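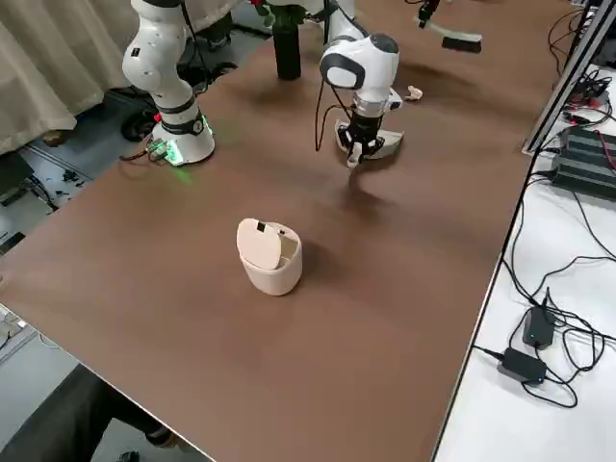

Desk tidying thread, page 6

studby_fan
Got a tiny flip lid trash bin for my desk and I love it way more than I should! Cream, round, sits right on the tabletop. Scraps go straight in — no more walking to the kitchen with one tissue.

plelik40
Cute, but doesn't it fill up by noon? I'd take an open cup any day. A lid is one more thing to wipe.

studby_fan
I empty mine every night, so no. And the lid hides the mess!

mossygate
Team lid. Mine shares the table with a vase of red flowers and a little brush for crumbs, and it looks so nice.

plelik40
OK the brush I'm stealing. Still no lid.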